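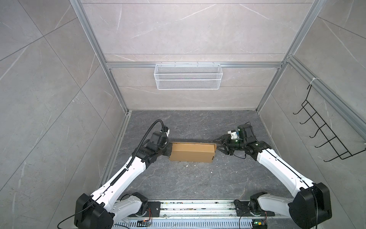

Are plain long cardboard boxes worth buying when you can get old ones for free? For me they are, as long as you ship long skinny things often enough to get through a pack of them.

I sell curtain rods and rolled prints out of Rendville, and the free boxes I used to hoard never fit anything. So in December I ordered the Brallura long mailers, 78 to a bundle (way too many for my closet!). They come flat, fold up in two moves, and the end flap tucks in without a fight - I only tape it out of habit. The brown is a nice dull brown that takes marker well.

My gripe is the creases. Cardboard can split along a fold, and I've had 5 of these do it when I bent the flap back a second time. Fold once, firmly, and leave it alone. They shed little bits too, so I shake each one out before packing. 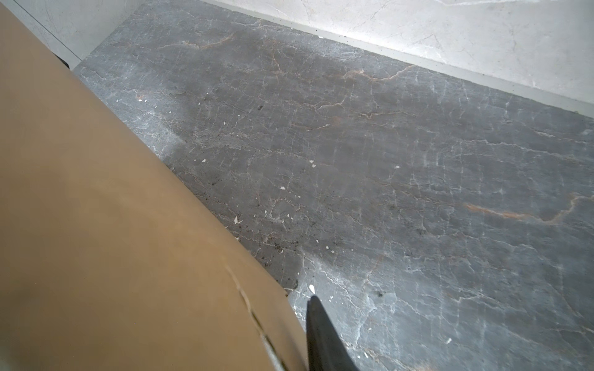

Ffion Kneath wrote in to say she runs a strip of paper tape down every fold before closing it, and hasn't lost a box since. I tried it on the last few and I'm sold.

I'd order them again, just a smaller bundle.

Comments (2)

Jianguo Ren
Do they stack okay? Mine from Stelimholm bowed in the middle.

Owen
Good for posters, too short for my fishing rods.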